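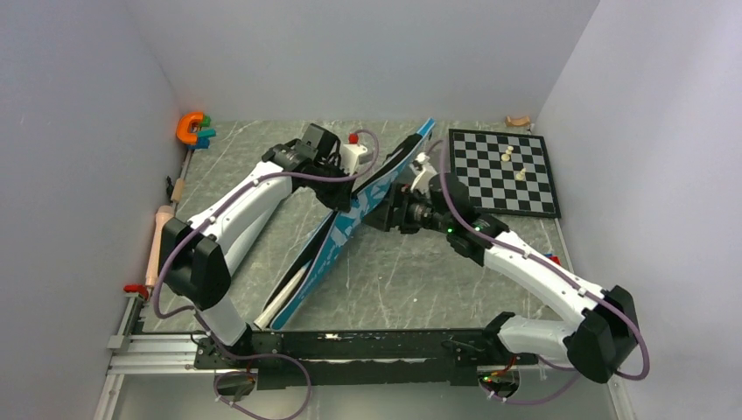

Védís Hafþórsson replied at 9:40: I'd check the timing offset before you touch the policy again. On Chávez we lost two weeks to what looked like bad learning, and the arms were just a step out with each other.

Support > Fevo bench > Two-arm lifts > Open
Last updated: November
Reading time: 2 min

Shafiq Amarasinghe, 11:15
Great call, Védís! I replayed 20 of the training demos and the right arm's commands lag the left by 114 ms. The policy has been faithfully copying our logging error, so every shared lift comes out twisted. I love this result, even if it's my bug.

What I did:
- shifted the right arm's timestamps in all 54 demos
- retrained from scratch, same seed
- left the wrist view colour settings alone
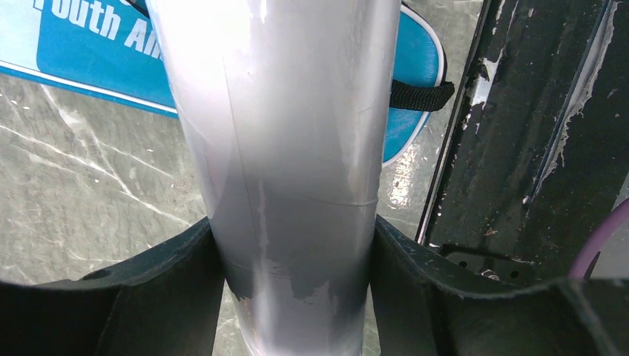 Wrist view, both fingertips on the white piece, blue item with the strap behind.

Shafiq Amarasinghe, 16:30
New run is at around 40 per cent of training and the loss curve is already smoother. Keeping the ticket open until I've tried the uncorrected set with a second seed. Bjarke, could you send me the old Irulier logs for comparison?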